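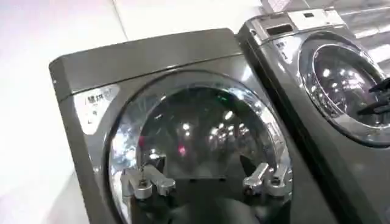 Wool dryer balls vs. nothing at all vs. dryer sheets, please help me settle this

Posted in: Laundry & Linens

saline_lorna
Oct 25, 2019
Okay so my sister-in-law and I have been going back and forth over this for weeks and I need outside opinions before one of us says something at a family dinner. I grew up on dryer sheets. My mom used them, my grandma used them, my whole childhood smells like fake lavender. Then I moved to Saline, started sharing a laundry room with the rest of my building, and somebody had left a set of wool balls on the folding shelf with a "free to good home" note on it. I've been using them since March and I love them!! My towels are fluffier and I swear the load finishes sooner.

Sister-in-law says it's all in my head and I could throw a tennis ball in there, or nothing, and get the same towels. So which is it? And does anybody still use sheets on towels? I stopped and I kind of miss the smell.

dunstan_leonie
Your sister-in-law is mostly right, sorry! I did the nothing-at-all thing for a whole winter and my towels were fine. What made the difference for me was quitting fabric softener in the wash. That stuff leaves a coating and the towels stop soaking anything up. I think a lot of people switch to wool balls and drop the softener the same week, and then the balls get all the credit.

saline_lorna
Oh no. I did exactly that. I quit softener the same week.

dunstan_leonie
Ha! Well there you go.

ligastrazds
Going to disagree with Leonie here. I have three kids and a dog and I wash bedding constantly, and the balls do one thing very well, they keep a sheet from rolling itself into a burrito with all the pillowcases stuck inside it. Without them I open the door and the outside is bone dry and the middle is soaking. With them it's maybe one burrito out of every few loads. For T-shirts and socks, sure, skip them, I can't tell any difference either.

Also please don't do tennis balls. Mine smelled like hot rubber and so did the duvet, and it took two washes to get it out.

vija_r
Agree on the burrito, disagree on tennis balls, I've used the same pair on down jackets for years. You need something with some weight to it or the down stays in those sad little lumps. Wool balls are too light for a jacket in my opinion. Low heat, tennis balls, stop it every so often and break the lumps up by hand, then go again. It takes forever. Bring a book.

ligastrazds
What kind of tennis balls though? Mine were the cheap ones from the pet aisle, so maybe that was my problem.

vija_r
Regular ones, old, already played to death. I'd run them through the wash in a sock first to get the court dirt off. New ones smell worse.

liis_lapina
Hi all, long time reader, I finally made an account for this! I live over in Metdale and don't own a dryer, so everything gets done at the laundromat, and I think that changes the answer. When you're paying for each cycle you get very motivated to figure out what speeds things up. For me it's the second spin. If the washer lets you add a spin at the end, do it, every time. I've gone from two dry cycles on towels down to one and a bit. The balls might help a tiny bit on top of that but I can't say I'd notice if I left them home (and I do leave them home, a lot, they're always in the wrong bag).

My other laundromat habit is not stuffing it. I used to cram everything into one machine to save money and then pay for it twice because nothing got dry. Now darks go in one and towels in another.
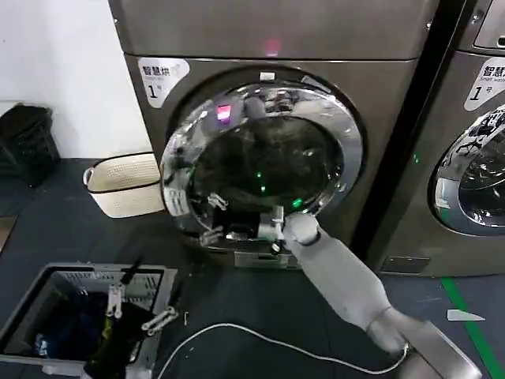
Dryer no. 1, door open and fabric still in the drum

saline_lorna
Welcome Liis! The extra spin is so obvious and I have never once done it. Trying it tonight.

dunstan_leonie
Second the extra spin. Just not on anything you hate ironing, because it sets creases in linen like you wouldn't believe.

nusitz_mom
Can I be the lone voice for dryer sheets? We're out in Nusitz, the air is so dry in winter that everything I own crackles. Wool balls did nothing for static. I tried the safety pin in the ball trick, I tried foil, I tried spraying them with water. Half a sheet per load and the problem is gone. I don't use them on towels but fleece and leggings, absolutely, and I'm not giving them up.

ligastrazds
No argument from me on fleece. For static, try pulling the synthetics out early, while they still feel a tiny bit damp, and hang them over a chair. It's the overdrying that does it. Half a sheet is less work though, I'll give you that.

nusitz_mom
I have run out of chairs. They all have laundry on them already.

vija_r
White vinegar in the rinse helped me some with static. Not a lot. And clean your lint screen with dish soap if you use sheets, they leave a film on the mesh and you can't see it. Run water over it, and if the water sits on top, it needs a scrub.

saline_lorna
Just checked the screen in our laundry room and the water sat right on top like a puddle. Gross!! Scrubbed it with an old toothbrush and I'm leaving a note for the neighbors.

dunstan_leonie
That will do more for your towels than the wool balls ever did. Still team nothing.

ligastrazds
Still team burrito prevention.

saline_lorna
I'm going to tell my sister-in-law it was a tie. She doesn't read this forum, so please keep it that way. Liis, how long do you let the extra spin go, the full one or the short one?

liis_lapina
Short one for everyday stuff, full one for towels and jeans.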